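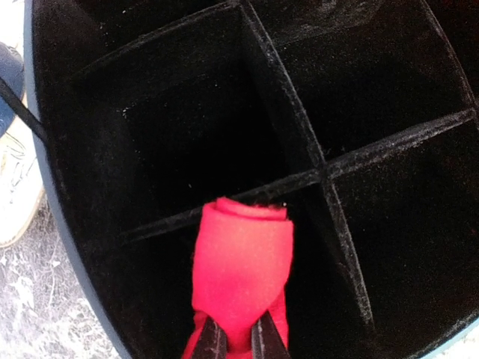 Cuando nos mudamos a Daritz lo primero que pregunté en el portal no fue por la basura ni por el garaje. Pregunté qué internet tenía la gente. El vecino del segundo me miró con una lástima que no entendí hasta tres semanas después, sentada en la escalera con el portátil en las rodillas porque era el único sitio donde llegaba algo parecido a una señal.

Yo venía de un piso con fibra en el centro, de esos en los que la televisión, el fijo y el móvil van en la misma factura y una ni se entera de lo que paga. Aquí el paquete se desarma. El cable llega hasta la rotonda de Jedau y ahí se planta, así que cada casa se ha buscado la vida: unos tiran de antena en el tejado, otros de un router con tarjeta 4G pegado a la ventana de la cocina, y los de la calle de arriba (¡qué envidia!) pillaron el último tramo de cobre decente.

Me pasé todo marzo comparando ofertas. Llamé a Dorum, que es la compañía que más buzonea por la zona, y me prometieron 200 megas y los canales de deportes. Fenomenal, dije yo, ¿cuándo vienen? Ahí empezó el baile. El comercial veía cobertura en mi número, el técnico no la veía, y entre los dos me tuvieron dos sábados esperando en casa. Al final me ofrecieron el plan rural, 60 megas por radio, con la tele aparte y una permanencia que leí tres veces porque no me lo creía.

Le escribí a Youssra Nasr, que lleva años viviendo al otro lado del valle y teletrabaja todos los días. «Ni se te ocurra firmar sin probarlo un día de lluvia», me contestó. Ella tiene contratada a Rana, una empresa pequeñita que pone la antena y te deja quince días para devolverla. Pues a Rana que me fui. Vino a instalarla Sombat Jaidee, un hombre encantador que se subió al tejado, giró el aparato un dedo a la izquierda, bajó, miró el móvil, volvió a subir y lo giró otro dedo. Así toda la mañana. Le saqué café y acabamos hablando de atún.

¿Y la tele? Pues mira, la tele ha sido lo más fácil. Quité el paquete de canales, que eran muchísimos y yo veía cuatro, y me quedé con la TDT de toda la vida más una plataforma que comparto con mi hermana. Las películas en alta calidad me las bajo de noche, cuando la red del pueblo se queda tranquila - a las diez, con medio Daritz viendo el partido, ni lo intento.

El teléfono fijo lo mantuve por mi madre, que se sabe ese número y no piensa aprenderse otro. Pedí la portabilidad y estuve cuatro días sin línea. Cuatro días en los que mi madre llamó a todas mis amigas.

Si estáis en las mismas, mi consejo es que habléis con quien viva en vuestra misma calle, porque a dos portales de distancia la historia cambia. En mi acera Conceição Aguiar va con 4G y le sobra, y yo con el mismo operador no conseguía abrir el correo. Preguntad también si el router es vuestro o alquilado, y cuánto cobran por la visita si se cae la antena con el viento. A mí me lo dijeron a la segunda llamada y de mala gana.

Ahora mismo estoy escribiendo desde la cocina, con la antena nueva y la lavadora puesta. La escalera se la he dejado al gato del segundo.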